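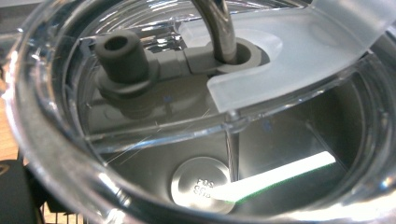 Steel tube and rubber grommet, seen from above

Which night of the Kirnley summer pops series should I pick?

Posted by Irena Piątek, July 2018

I can only get to one concert this year and I'm so torn! My sister loves show tunes, I'm more of a big brass person, and we'd both like to sit on the lawn if the sound holds up back there. Has anyone been to the Gilmartin Bowl?

Saeed Zamani
Oh, go for the Broadway night! I've been to 15 of these and it's the one I look forward to all year. The orchestra plays a full overture before the singer comes out, and the brass section gets plenty to do, so you'll both be happy. The Bowl holds 4,000 and the lawn sound is lovely as long as you stay left of the Paneck Street gate (the right side picks up the traffic). Gates open at 7, music starts at 8. Bring a blanket and stay for the encore, they nearly always do a march!

funow_fiddler
movie night is good too. parking is bad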